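# Who Counted the Crowd? Attendance Figures in Coverage of the Bornomen Marches

Noemi Okafor
Final project report, Reporting Conflict and Protest

## 1. Why I picked this

In May a march against the night curfew in Bornomen was covered by every outlet I could find that writes about the district. Most of them said 4000 people took part. I wanted to know where that number came from. I had expected to compare several estimates and say which was most reliable, and that was the plan I handed in. The plan fell apart quickly, as there was only one estimate to compare.

## 2. What I collected

I gathered 191 news items on the curfew and the marches, from the first announcement to the week the checkpoints on the Brullen road came down. I included short wire-style briefs, longer features and photo captions. I left out opinion columns and anything that was only a video. Items in languages I don't read were put through a translation program and I read the result with suspicion.

For each item I noted:

- whether it gave a crowd figure
- who the figure was credited to
- whether the reporter claimed to be there
- what word was used for the people marching (protesters, residents, rioters, worshippers)

Of the 191 items, 50 gave a figure for the May march. I know this is a small pile to draw conclusions from, and I try to be careful below.

## 3. Findings

The 50 items look like fifty sources. They aren't. When I traced the wording, all but 2 used a phrase so close to the same sentence that I can't believe it was written separately: "an estimated 4000 people, according to organizers." Later items dropped "estimated." After that "according to organizers" went too, and by the end of the month the number stood alone as if someone had stood at the gate with a clicker.

The 2 that differed gave no number, only "a large crowd" and "several streets full of people." My first reaction was to mark these down as vague. I now think they were the better reporting, because the writers said what they could see from where they stood and stopped there.

The authorities' side was no better. Their statement called the march "limited" and said that life in the town was normal. It gave no figure and no definition of normal. A good many items printed this next to the organizers' number and called it balance. I don't see how two claims without evidence add up to a balanced report.

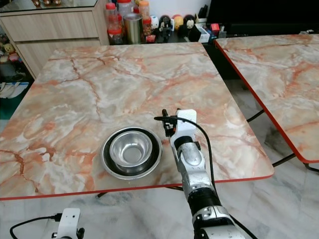 *A steel bowl set in a wide-rimmed dish on a marble-look tabletop.*

The choice of word for the marchers followed the outlet more than the event. Items that leaned on the official statement preferred "rioters," including for the morning hours, when even that statement describes no violence. One feature used "residents" and "mob" for the same people in the same paragraph.

Captions were the weakest part of the whole set. Several described pictures as showing "tension" or "uneasy calm." A man walking past a closed shop was used for both. I would like to know what an editor would have accepted as a picture of easy calm.

## 4. Trying to check the number

I made one attempt at a check. The march went along Ñahui Street from the bus yard to the Storkitex building, and the usual method is to measure the area and multiply by a density. I did this from a street map. With a loose crowd the street can't hold 4000 unless people were also in the side lanes. With a tight crowd it can, easily. So the method gave me whatever answer I fed into it, and I have left my own totals out of this report. I've seen the same method quoted in print as "analysis," and I'll be slower to trust it from now on.

## 5. Problems with this project

I was never in Bornomen. Everything here is reading about reading. Phone lines were down for part of the curfew, so it may be unfair to blame reporters for leaning on one source - they may have had only one. I also did all the coding myself, and on a second pass I changed my mind about some of the word choices, mainly "residents." A second coder would have helped.

I can't say the figure is wrong. I can say that I found no item which shows it is right, and that the number of places repeating it should not have made me feel surer. For the first few weeks it did.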